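4.2 정리 작업의 자동화와 방문 노동자의 일

앞 절에서 본 세탁 공장 Malik의 경우, 자동화의 대상은 규격이 정해진 물건이었다. 수건과 시트는 같은 크기로 들어와 같은 크기로 나가고, 접는 기계가 들어온 뒤 줄어든 인원도 비교적 쉽게 설명된다. 방문 가사 서비스 업체 Ronis에서 벌어지는 일은 이 틀에 잘 들어맞지 않는다. Ronis의 노동자는 고객의 집에서 일한다. 침구를 정돈하고 옷을 접고 흩어진 물건을 제자리에 두는 일이 한 집에서 한꺼번에 이루어지며, 무엇을 먼저 할지는 집마다 다르다.

Ronis는 Purker가 개발하는 가정용 정리 로봇의 도입을 전제로 'Jorkia'라는 사업을 시작했다. 로봇은 아직 고객의 집에 들어가지 않았다. 지금 들어가 있는 것은 노동자가 손에 쥐고 쓰는 집게형 도구이고, 노동자는 평소 맨손으로 하던 동작을 이 도구로 반복해 학습용 기록을 남긴다. 사업 계획서는 이 단계를 '준비 기간'이라고 부른다. 우리가 보기에 이 명칭부터 의심할 필요가 있다. 10월에 시작된 준비 기간에는 끝나는 날짜가 적혀 있지 않으며, 현장에서는 이미 이것이 일의 일부가 되었다.

도구를 쥐면 손의 일은 두 개의 집게로 줄어든다. 누빈 천처럼 부피가 있고 모양이 쉽게 무너지는 물건을 다룰 때 노동자들은 보통 손바닥으로 누르고, 팔뚝으로 쓸고, 손끝으로 모서리를 찾는다. 집게로는 이 가운데 어느 것도 그대로 할 수 없다. 그림 1은 무늬 있는 시트 위에 놓인 갈색 누비 천과 집게 양쪽의 파란 패드를 보여 준다.

그림 1. 침대 위의 누비 천과 손에 드는 집게형 도구
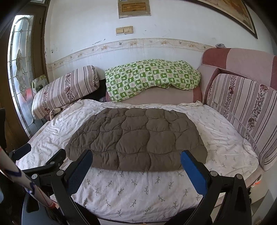 면담에서 가장 자주 나온 불만은 속도에 관한 것이었다. 맨손이라면 따로 생각하지 않고 끝낼 일을 집게로 하려면 잡을 자리를 고르고, 놓쳤을 때 처음으로 돌아가고, 기록이 제대로 시작되었는지 확인해야 한다. 그런데 방문 시간표는 바뀌지 않았다. Ronis는 기록 작업에 수당을 지급하지만 수당은 승인된 기록의 수에 따라 계산된다. 한 지점의 제출분 1000건 가운데 승인된 것은 934건이었다. 관리 자료는 이 수치를 높은 숙련도의 증거로 인용한다. 같은 수치를 노동자 쪽에서 읽으면 나머지 기록에 들어간 시간은 임금 없이 사라진 셈이 된다. 반려 사유를 남기는 난은 있었으나 우리가 열람한 자료에서는 대부분 비어 있었다.

승인 기준도 분명하지 않다. Purker가 배포한 지침은 '자연스러운 동작'을 요구하면서 동시에 동작을 끊지 말 것, 물건을 지나치게 구기지 말 것, 같은 순서를 되풀이하지 말 것을 요구한다. 경험이 많은 노동자일수록 이 요구가 서로 어긋난다고 느꼈다. 이들의 자연스러운 순서란 오래 다듬어 굳어진 순서이고, 그래서 늘 비슷하다. 몇몇은 승인을 받기 위해 일부러 서툰 순서를 섞었다고 했다. 이런 기록을 숙련의 이전이라고 부를 수 있는지 우리는 회의적이다. 적어도 일부는 숙련을 흉내 낸 것이거나, 승인 체계가 숙련이라고 여기는 것에 맞춘 연기에 가깝다.

두 번째 문제는 기록되지 않는 일이다. 집게가 다루는 물건의 둘레에는 언제나 다른 물건이 있다. 그림 2에서도 침대 머리 쪽에는 줄무늬와 꽃무늬가 든 원통형 베개가 있고, 그 옆에는 초록과 흰색 격자무늬 담요가 등받이에 걸쳐 있다. 기록 과제에는 대개 한 가지 물건의 이름만 적힌다. 노동자는 과제에 없는 물건을 치워야 하는지, 그대로 두어야 하는지, 치운다면 그것이 고객의 뜻에 맞는지를 스스로 판단한다. 이 판단은 작업 시간에는 들어가지만 기록의 값에는 들어가지 않는다. 우리가 분석한 281건의 과제 지시문 어디에도 주변 물건의 처리를 묻는 항목은 없었다.

여기에는 고객과의 관계도 얽혀 있다. 방문 노동자는 어떤 담요를 건드리면 안 되는지, 어떤 옷은 접지 않고 걸어야 하는지를 여러 번의 방문을 거쳐 알게 된다. 이런 지식은 집이 바뀌면 쓸모가 줄고, 그만큼 학습용 기록으로 옮기기도 어렵다. Purker의 소개 자료는 다양한 가정에서 모은 기록이 이 차이를 저절로 메울 것이라고 주장한다. 그럴 수도 있겠으나 자료에 제시된 근거는 물건의 종류를 늘린 시험뿐이며, 고객의 선호가 엇갈리는 상황을 다룬 시험은 찾지 못했다.

그림 2. 같은 침대에서의 작업. 누비 천의 양쪽으로 도구의 두 팔이 뻗어 있다.
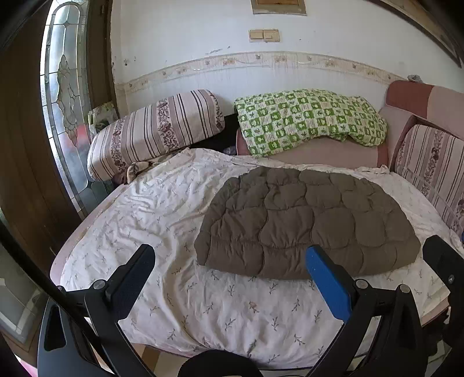 Ronis는 이 절의 초고를 읽고 우리의 해석이 한쪽으로 치우쳤다고 답했다. 회신에 따르면 기록 작업은 희망자만 맡으며, 허리와 손목에 부담이 가는 일을 장차 로봇이 맡으면 가장 먼저 덕을 볼 사람은 현재의 노동자들이다. 회신은 이어서 "접는 일을 빼앗긴다고 걱정하는 분보다 접는 일을 그만하고 싶다는 분이 더 많다"고 적었고, 지점당 1000건이라는 목표는 권고치일 뿐 배정과는 무관하다고 덧붙였다.

이 반론에는 받아들일 부분이 있다. 면담에 응한 노동자 중에도 반복되는 정리 일을 덜고 싶다는 이들이 분명히 있었고, 몸의 부담이 실제로 줄어든다면 그것은 가볍게 볼 변화가 아니다. 다만 희망자만 맡는다는 설명은 배정 방식과 함께 읽어야 한다. 기록 작업이 붙은 방문은 이동 거리가 짧은 지역에 몰려 있었고, 신청하지 않은 노동자는 남은 방문을 받았다. 권고치가 배정과 무관하다는 설명도 우리가 본 시간표만으로는 확인할 수 없었다. 부담이 줄 것이라는 약속은 로봇이 들어온 뒤의 일에 관한 것인데, 집게를 쥐고 같은 동작을 되풀이하는 지금의 부담에 대해서는 회신에 언급이 없다.

로봇이 들어온 다음의 역할도 모호하다. 사업 계획서에는 노동자가 '현장 감독'으로 옮겨 간다고 되어 있으나 감독 한 사람이 몇 집을 맡는지, 로봇이 옷이나 침구를 망가뜨렸을 때 고객에게 누가 설명하는지는 적혀 있지 않다. Malik의 선례를 보면 감독이라는 직책은 처음에는 숙련자에게 주어졌다가 점차 기계 곁에서 걸린 천을 빼내는 일로 좁아졌다. 공장에서는 적어도 동료가 옆에 있고 고장을 알릴 정비 담당이 같은 건물에 있다. 방문 노동자는 고객의 집에 혼자 있다.

본 연구의 자료에도 한계가 있다. 면담은 기록 작업을 신청한 노동자에게 치우쳤고, 고객은 조사 대상에 넣지 못했다. 승인 자료는 한 지점의 것이어서 다른 지점의 비율이 이와 비슷한지는 알 수 없다. 기록 작업에 걸린 시간은 노동자의 기억에 의존했으며, 도구에 저장된 시각 정보는 Purker가 제공하지 않았다. 4.3절에서는 이 시각 정보의 소유와 열람 권한을 둘러싼 계약 조항을 검토한다.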